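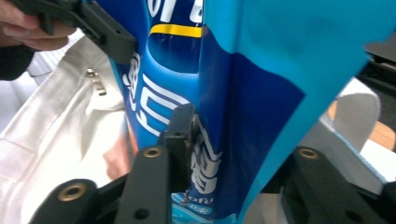
Windell has had a street market for as long as anyone can remember, but the cheese stalls are fairly new. The first one set up in June, at the station end of Mandagi Street, and there are now enough of them to make a morning of it.

Most visitors start at Jetari, a small dairy that sells only goat's cheese. The youngest is soft and spreadable and tastes mostly of milk. The oldest has been kept for 50 days and is dry enough to grate over a baked potato. Ask for a taste of the one rolled in ash. It looks grim and is the best thing on the counter.

Across the way, Flovanton makes a hard cow's milk cheese in wheels that take almost 30 litres of milk each. The rind is brushed by hand and smells of cellars. Buy it in a thick wedge, because thin slices dry out before you get them home. The stall also has whey butter, which is saltier than the ordinary kind and good on crumpets.

Storing cheese is where many people go wrong. Cling film makes it sweat. Waxed paper is better, and the salad drawer is the right place for it — not too cold, a little damp. Take it out an hour before you eat. A blue cheese straight from the fridge tastes of very little. 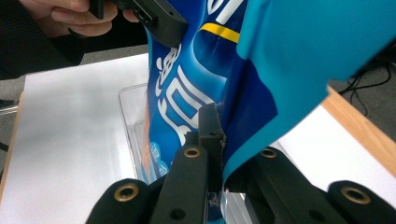 A blue snack bag with a yellow stripe near the top.

If you are putting together a board, 2 cheeses are plenty for a weeknight. One soft, one hard, some oatcakes and a sharp apple. Chutney is fine with the hard cheese but drowns the goat's. I have stopped buying grapes, as they only ever get picked at.

Rinds can go in the freezer and then into soup. The Flovanton rind needs a good scrub first. It gives a bean soup the sort of depth you would otherwise get from a ham bone, and you fish it out before serving.

Stalls pack up at lunchtime, and the ash goat's cheese goes well before that.

Recent in Food
Bread that keeps for a week
Five ways with leeks
What to do with a glut of plums
Choosing a kitchen knife
Soup for cold evenings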